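Section 4. Setting Up a Screener Account and Viewing Episodes

This section applies to accredited reviewers, awards jurors and festival programmers who have received an invitation to the Jerkeck screening portal. Publicity staff who upload episodes should refer to Section 6.

Before you begin

You will need the invitation message sent by the Fomport press office, the email address to which it was sent, and a computer or tablet with a current web browser. Phones are not supported for series episodes under embargo.

4.1 Activating the account

1. Open the invitation and select Accept Terms. The link remains valid for 42 hours.

2. Enter your full name as it appears on your accreditation. This name is placed in the watermark of every episode and cannot be changed by the viewer.

3. Create a password of at least nine characters.

4. Select your outlet from the list. If your outlet is missing, choose Other and type the name in the field provided.

5. Select Finish. The Library page opens.

Note: Reviewers who write for more than one outlet must hold a separate account for each. Requests should be addressed to Solène Poulain, Press Accreditation.

4.2 Playing an episode

1. In the Library, select the series title. Episodes are listed in broadcast order.

2. Read the embargo notice and select I Agree. The Play button remains gray until this is done.

3. Choose a subtitle language, if required, and select Play.

4. To stop, select Save and Exit. Closing the browser window without saving may use one of your permitted viewings.

Each episode may be viewed four times. Additional viewings may be granted at the discretion of the distributor.

CAUTION: Do not record, photograph or share any part of an episode. Watermarks identify the account holder and remain legible in copies.

CAUTION: Cast lists for unaired episodes may be incomplete. Guest appearances marked Hold must not be mentioned in print, online or on air before the date given in the embargo notice.

4.3 Viewing away from the office

1. Sign in and open Settings, then Devices.

2. Select Add Device and enter the code shown on the second screen.

3. Place the device on a stable, level surface and connect it to power before starting a feature-length episode. 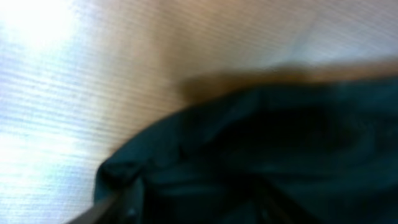
Figure 4-3. Pale surface with fine parallel lines; dark fabric at lower right.

4. When you have finished, select Remove Device. Two devices may not play the same episode at one time.

4.4 Error messages

Code 497: The embargo terms have been revised. Return to the Library and accept the new notice.

Code 9: The viewing limit has been reached. Contact Benoît Royer, Screener Support, and give the series title and episode number.

Section revised 4/4/21. Replaces the March edition.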